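Modulübergang H0: Kabel oder Stecker?

Raju
Freitag, 20:14
Guten Abend zusammen. Ich baue mit Arif Wijaya an 2 Modulen für unser Treffen im November. Die Stirnbretter sind fertig, jetzt geht es um die elektrische Verbindung. Ich möchte feste Kabel mit 300 mm Überstand nehmen. Ist das genug?

Merico
Zu kurz. Und bitte keine festen Kabel, die reißen beim Transport ab. Ich nehme Buchsen auf beiden Seiten, 8 Pole.
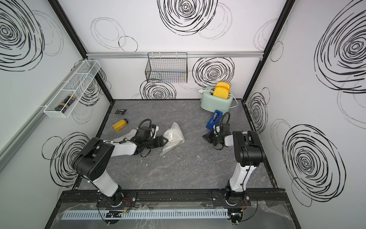

Zwei Arme, Bubble Wrap

Raju
Danke, Merico. Aber bei Buchsen habe ich mehr als 111 Lötstellen, wenn ich alle Module umrüste. Das ist für mich sehr viel Arbeit.

Drarnov
Ich bin nicht einverstanden mit Merico. Meine festen Kabel halten seit Jahren. Man muss sie nur mit einer Zugentlastung befestigen.

Merico
Bei dir fährt das Modul auch nie weiter als bis zum Nachbarn.

Raju
Welchen Querschnitt hast du, Drarnov?

Drarnov
1,5 Quadrat für den Fahrstrom. Ein Foto von der Klemme schicke ich morgen.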